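Irkgate Investment Club
Minutes of the August meeting

The meeting was called to order at 7:05 p.m. on Tuesday in the upstairs room. Dale Friesen chaired. Attendance was taken on the sign-in sheet and a quorum was present. Minutes of the July meeting were approved with one correction: the dividend listed under Torvik should have been listed under Gullden.

Cash and account report

The brokerage statement was passed around. The cash balance after July contributions and the Gullden dividend stood at $740. No withdrawals were requested. Members who have not switched to the automatic monthly transfer were asked to do so before the next meeting. Checks will still be taken but will be deposited only once a month, so they may miss the valuation date.

A member asked why the unit value on the club statement did not match the one on the brokerage site. The chair said the brokerage does not calculate a unit value for the club. The number the member had seen was the account total. The club statement is the one to use for taxes.

Old business: Vimik

The report held over from July was given. Vimik makes door seals and hinges, mostly for truck and van builders, and the club has owned it for two years. Sales in the latest quarter were down from the same quarter last year. Management blamed fewer fleet orders and said it expects orders to pick up by winter. The gross margin held steady, but inventory went up again.

Discussion was mostly about inventory. One view was that the company is building stock ahead of a new van model and that this will work itself out. The other was that management said the same thing last year and the stock is still there. The chair pointed out that the quarterly filing does not break out finished goods from raw materials, so the club cannot tell which is growing. He will check whether the annual report does.
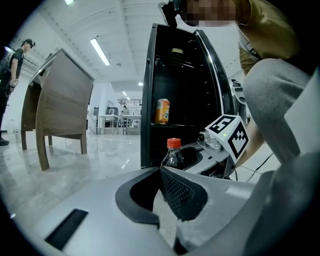 A motion was made to sell the whole Vimik position. It was seconded and failed on a show of hands. A second motion, to hold the shares and review them after the next quarterly report, carried. The club will not add to the position before then.

Old business: Torvik

Torvik has completed the sale of its trailer business. The cash is going toward debt, as announced in the spring. There was a short question about whether the dividend is safe. The company left it unchanged and gave no guidance past this year. No action was taken.

New business: Gullden

The stock study on Gullden was presented. Gullden sells replacement brake parts to independent repair shops. Points raised:

Sales have grown every year covered by the study, though most of last year's growth came from price increases.
Debt is low compared with the other parts suppliers the club has looked at.
The stock trades at 10 times expected earnings -- below its own average for the period studied.
One large distributor accounts for a big share of sales, and that contract comes up for renewal next year.

Several members were concerned about the distributor contract. It was suggested that the club wait for the renewal. Others felt that the price already allows for some bad news, and that waiting would probably mean paying more. After discussion, a motion was made to add $1,000 to the club's existing Gullden holding, with the order to be placed once the August contributions have cleared. The motion was seconded and carried, with one member opposed and one abstaining.

The order will be a limit order at the closing price on the day the cash clears. If it does not fill within the week, it will be canceled and the matter brought back to the club.

Education

The planned talk on reading a cash flow statement was shortened for time. The handout covers depreciation and working capital, using Vimik's last annual report. The rest of the talk, on capital spending, is moved to September. Please bring the handout back.

Other items

Stock study assignments for the fall are still open. Anyone who wants a company outside the auto business should say so by email -- the portfolio is heavy in that area and the chair would like to see other choices.

The meeting adjourned at 8:50 p.m. The next meeting will be at the usual time in the same room.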